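Omurgate Chart Desk: Set-up Guide
Section 4. Entering birth data and checking that the chart is worth reading
Last revised Sun 19 May

Before you start

Omurgate will draw a chart from almost anything you type. Give it a wrong year, a town on the wrong continent and a birth time somebody's aunt remembered at a wedding, and it will still produce a clean wheel with degrees and minutes printed beside every planet. Those minutes of arc look like evidence. They only show that the arithmetic was done.

We make no claim in this guide about what a chart means. We also don't think the program should encourage you to trust a chart more than the data under it. Most of the section is about the data.

You will need:
the Omurgate program, installed and opened at least once (Section 2)
the Bratu place list, loaded from the set-up disk or the download page (Section 3)
the Zuder planet tables, or the short tables that ship with the program
a birth record, and if you have no record, a note of where the time came from

4.1 Choosing the planet tables

1. Open Settings, then Tables.
2. Pick Short or Zuder. Short is already selected on a new install.
3. Press Apply. The program closes any open chart and opens it again with the new tables.
4. Look at the bottom line of the chart window. It should name the tables in use.

Note: Users write to us asking if the Zuder tables make readings "more accurate." They make planet positions more finely calculated. For a person born on a known day, the difference from the short tables can't be seen on a printed wheel. If you work with dates more than 200 years back, load Zuder. Otherwise leave it alone and save the disk space. 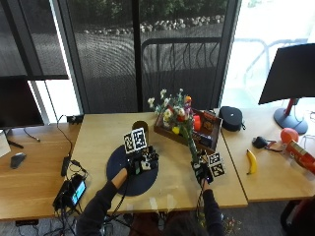 The bottom line also shows a small letter after the table name. T means tropical and S means sidereal. If you see an S and did not ask for one, go to 4.2 before doing anything else. Every sign in the chart depends on that letter, and plenty of people have been told they were "really" something else by a program with a box ticked.

4.2 Zodiac and house settings

1. Open Settings, then Zodiac.
2. Choose Tropical or Sidereal.
3. If you chose Sidereal, choose an offset from the list. The program will not continue until you do.
4. Open the Houses tab and choose a house system. There are six.
5. Write down what you chose. Settings are saved with the program and not with the chart file, so a chart opened on another computer may look different.

Caution: Do not try all six house systems on one chart and keep the one that flatters the person. We know this is done. A planet near a house line can sit in the seventh house under one system and the eighth under another, and a reader who is allowed to switch can explain any life at all. Choose before you enter the birth data.

The old manual recommended a house system. We took that out. The argument for it was that it "works," and when we asked for the cases where it hadn't worked, there was no list of those.

4.3 Entering the date and time

1. Press New Chart.
2. Type the date as day, month name, year. Number-only dates are refused. Too many people were getting charts for May when they meant September, or the reverse, after copying from foreign records.
3. Type the time on a 24-hour clock. For a birth at 20 minutes past six in the evening, type 18:20.
4. Choose a Time Source from the list: Record, Family, Rounded, Guessed, Unknown.
5. If you chose Family, Rounded or Guessed, fill in the Margin box. The default is 30 minutes either side. You may make it wider. To make it narrower you have to type a reason.

Note: The point rising in the east moves one degree every four minutes, taken as an average over the day. A margin of 30 minutes either side is an hour in all, enough to shift it by half a sign. It moves faster than that in some signs and slower in others, and far from the equator the gap between them gets large. The Moon moves half a degree in the same hour, and the Sun hardly moves at all.

Note: Be careful with times that end in :00 or :30. Births don't bunch up on the hour, but recorded births do. If the record says 6:00 and nothing more, choose Rounded even if it has a stamp on it. A stamp tells you a clerk handled the paper.

Caution: Leaving Time Source blank does not mean Unknown. The program treats a blank as Record and draws the houses in full. We have asked for this to be changed. Until it is, fill in the box.

4.4 Entering the place

1. Type the first letters of the town. The Bratu list opens below the box.
2. Check the country and region before you click. Town names repeat far more than you would expect.
3. If the town is missing, press Manual and enter latitude and longitude. West longitudes and south latitudes take a minus sign.
4. Read the time zone line the program fills in. Do not skip this.

Time zone history is where most of the bad charts we see come from. Daylight time came and went by country, by state and in some places by county. Hospitals did not always follow the town. The Bratu list does what it can with published rules, but it can't know what the clock on the wall said. Where the rule for a date is in dispute, the zone line turns orange and a Use Standard / Use Daylight switch appears. If you don't know, draw both charts. They will be an hour apart, and if your reading sounds just as convincing with either one, that is worth thinking over before you give it to somebody. 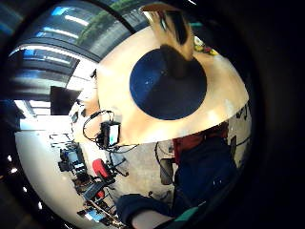
Figure 4-2. Round cream tabletop with a dark navy disc at the middle.

4.5 Checking the chart

Do these checks on every new chart. They are quick.

1. Find the Sun. For a birth near sunrise it should be close to the left-hand horizon line. For a birth near midday it should be high in the wheel. A noon birth with the Sun at the bottom means the time is twelve hours out.
2. Find Mercury and Venus. Mercury is never more than 28 degrees from the Sun and Venus never more than 48. If either one is farther off, the tables are damaged. Load them again.
3. Compare the Moon's phase with a printed calendar for that day. A calendar from the year in question is best.
4. Turn on Show Margin in the View menu. The rising point becomes a shaded band as wide as your margin allows. If the band crosses a sign line, the program prints both signs with a stroke between them.
5. Save the chart.

Note: People dislike the shaded band and turn it off for the printed copy. The setting is yours to change. We would ask what the person receiving the chart has been told, and if the answer is nothing, leave the band on.

4.6 About the Fit Events tool

The Tools menu has an item called Fit Events. You enter a list of life events (moves, marriages, deaths, jobs) and the program slides the birth time back and forth until the planets line up with them as well as possible. It then offers you a "corrected" birth time, to the second.

We don't recommend it, and it is switched off on new installs. If you want it:

1. Open Settings, then Tools, and tick Fit Events.
2. Enter at least 20 events. The tool won't run with fewer.
3. Before pressing Run, press Shuffle Copy. It makes a second list with the same events and the dates mixed up.
4. Run both lists.
5. Compare the two scores.

The shuffled list belongs to no one's life. In our own trials it scored as well as the real list often enough that we would not bet lunch on telling them apart. With enough planets, angles and permitted gaps, something always lines up. Run step 3 every time and keep both results in the file.

Caution: Once you accept a fitted time, the Time Source changes to Record. It should say Guessed. Change it back by hand.

4.7 Printing through Nallano

1. Open File, then Print Wheel. The Nallano layout window opens.
2. Choose paper size and wheel size. A small wheel with all the minor bodies switched on can't be read.
3. Tick Data Block. It prints the date, time, place, zone, Time Source, margin, tables, zodiac and house system under the wheel.
4. Leave the Interpretation box unticked unless you have read the text that goes in it.
5. Press Preview, then Print. 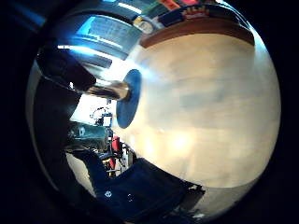

Figure 4-3. Blue disc beside a cream surface.

The interpretation text in step 4 was written by an outside supplier for an earlier version. Try it on a chart for a date picked at random, hand it to a friend, and see if the friend objects. Ours mostly didn't. The paragraphs say that you are private but warm with people you trust, that you have unused ability, that you sometimes doubt your decisions.

Note: If the Data Block prints on a second sheet by itself, reduce the wheel size by one step. Don't throw the second sheet away. A wheel with no data under it can't be checked by anyone, including you in a year's time.

If the chart is blank or won't open, see Section 7. For loading a list of charts in one go, see Section 5, but read 4.3 again first, as the import tool leaves Time Source empty on every line.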